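Bag Handling by Demonstration: Project Report
Sowmya Krishnan and Elango Rajan
Submitted 1 May 2024

1. Background

The project follows on from the Kamath arm built by last year's group. The Kamath rig has two arms on a fixed stand and was left in working order, with a set of drivers and a short manual. Last year's group used it to move rigid blocks between trays. Our supervisor asked us to find out whether the same rig could be taught to handle thin plastic carrier bags with something inside them.

Bags are awkward for three reasons that matter here. The shape of the bag changes every time it is touched. The handles are narrow and may stand up, lie flat or fold under the bag. The film lets some light through, so a depth sensor gives poor readings on it. We decided early on that writing grasp rules by hand would take longer than the project allowed, and chose to record people doing the task and train a policy on the recordings.

2. Aims

The aims agreed in the first week were as follows.

To record two-handed bag handling by a person, with hand position and head camera video on one clock.
To train a policy on the recordings and run it on the Kamath rig.
To report which kinds of grasp carry over and which do not.

Knotting the handles was left as an optional fourth aim. It was recorded but not trained.

3. Recording set-up

The operator wears a head camera and black gloves, and works with a VR controller at each hand. Each forearm carries a strapped module. Hand pose comes from the controllers and video from the head camera. Our own logging program, Oka, takes both streams and writes them to one file per episode.

The table is white. A darker top was tried first and gave better contrast on the bag edges, but the gloves were lost against it in a good share of the video. The bags are light blue and show up well enough against white.

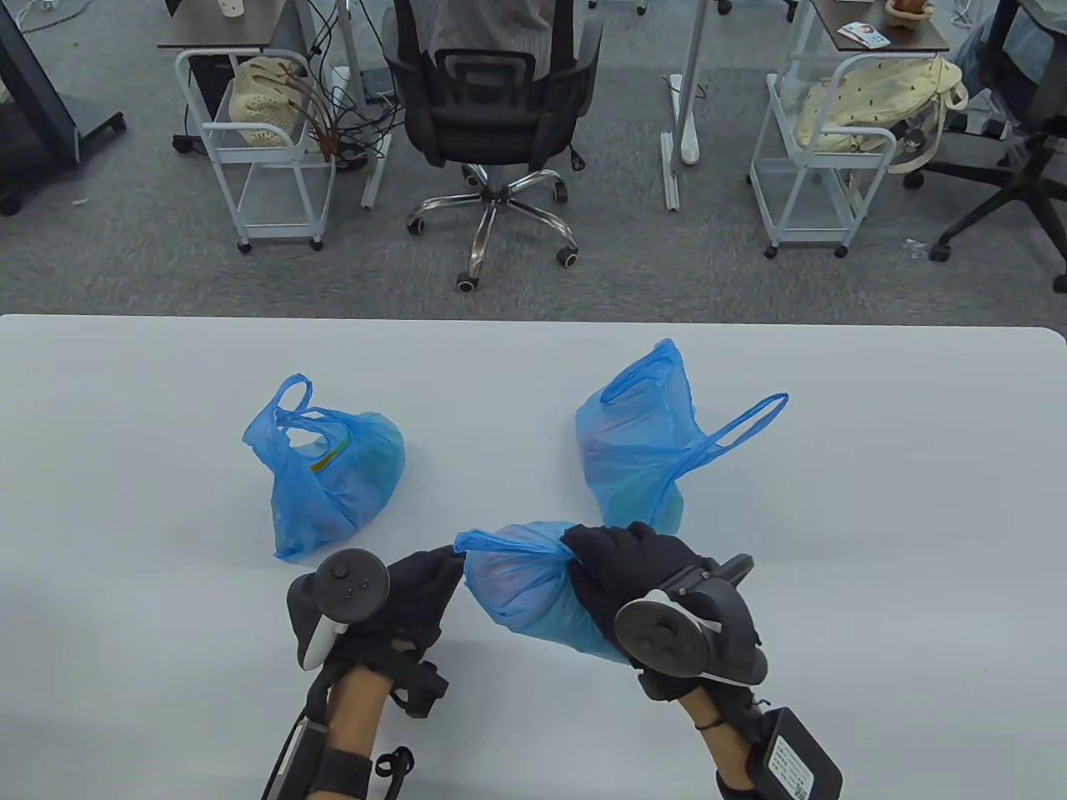
The operator stands at the long side of the table and does not move their feet during an episode. We fixed this rule after the first set of recordings, in which the operator shifted sideways to reach the outer bag. The Kamath rig cannot do that, and those episodes taught it to reach for places it had no way of getting to. They were removed.

Each episode starts with both hands still for a moment so that the start pose can be found automatically. The operator then picks one bag, takes it by the handles or the body, lifts it, sets it down and lets go. In the second half of the recordings the operator was also asked to steady the bag with the free hand during the lift. The episode ends when both hands have been still again. Oka marks the start and end, and one of us checks the marks by eye.

4. Problems with the recordings

The main problem was controller tracking. When one hand passed in front of the other, the pose of the rear controller could jump by several centimetres and then return. Oka now flags any jump faster than a set speed. A flagged episode is kept if the gap is short enough to fill by interpolation and dropped otherwise.

The second problem was clock drift. Video and pose were in step at the start of a session and slowly parted. We first put this down to dropped frames and spent most of a week on the wrong part of the code. The fault was in how Oka read the clock once at start-up and then counted forward. Reading it at each frame cured the drift, and the earlier sessions were realigned using the still period at the start of each episode.

The third problem was the grip itself. A person holding a controller does not use the hand freely, and both of us changed our grasp to suit. Elango pinched the handles high up, while Sowmya tended to take the body of the bag. The two styles gave clearly different wrist angles. We kept both and added a label for the operator, which the policy receives as an input.

5. Data used

We recorded 2689 episodes. After removing the early ones with foot movement, those with long tracking gaps and those with a wrong start mark, we held back 574 for testing and trained on what was left. The test set was chosen by session, so that no session appears in both sets.

The items in the bags were changed between sessions. Light items gave the policy the most trouble, as the bag tends to slide when one handle is pulled. With a heavier item the bag stays put and the handle comes up cleanly.

6. Handle states

It became clear that the state of the handles at the start of an episode mattered more than the position of the bag. We therefore labelled each bag as open or tied, and each handle as standing or lying. The labels were added by hand from the first video frame, using a small tool that Sowmya wrote for the purpose. Where a handle could not be seen it was labelled unknown.

Open bags needed separate treatment. Taking one handle only makes the bag sag to one side, and the second hand has to find the other handle while the first is holding. A tied bag can be lifted with one hand, and the second hand is needed only to steady it.
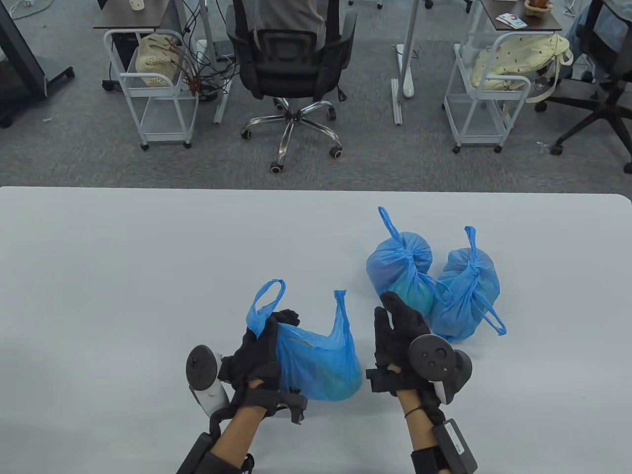 Figure 2. Open bag held by its left handle, with two tied bags farther along the table.

7. Training and trials

The policy takes the head camera picture, the current hand poses and the operator label, and gives the next short run of hand poses. We trained it on the department machine at Domport overnight. Three versions were trained. The first had no handle labels, the second had them as an extra input, and the third was the second with the tracking gaps filled by the improved method.

Trials on the rig used the third version. We ran 132 trials with tied bags and open bags in mixed order. A trial was counted as a success if the bag left the table, stayed up for the set time and was put down without falling over. Trials were stopped by hand if a gripper pressed on the table.

Tied bags with a standing handle were the easiest case, and the rig usually closed on the handle at the first attempt. Tied bags with both handles lying flat were much harder. The gripper would come down beside the handle, close on nothing and carry on with the lift as if it were holding the bag. There is no touch sensing on the Kamath grippers, so the policy had no way to tell. Open bags worked only when both handles were standing.

Eleven trials were stopped early for gripper contact with the table. In each of these the table height in the rig settings had not been updated after the table was moved.

8. Changes since the interim report

The interim report proposed using a depth sensor as a second input. This was dropped after a short test for the reason given in section 1. The interim report also stated that the policy would choose which bag to lift. In the final version the bag is chosen by the person running the trial, through a number typed into the Drirkedden control panel. Letting the policy choose led to both arms starting towards different bags.

9. Further work

A simple check on gripper opening after closing would catch most of the empty grasps, and the motor drivers already report this value. We had planned to add it but ran out of rig time. The knotting recordings are stored with the rest and have start and end marks but no handle labels. A group taking the project on in July would need to label these before training.

The Oka source, the labelling tool and the rig settings are in the group folder. The table height must be measured and entered again each time the rig is set up.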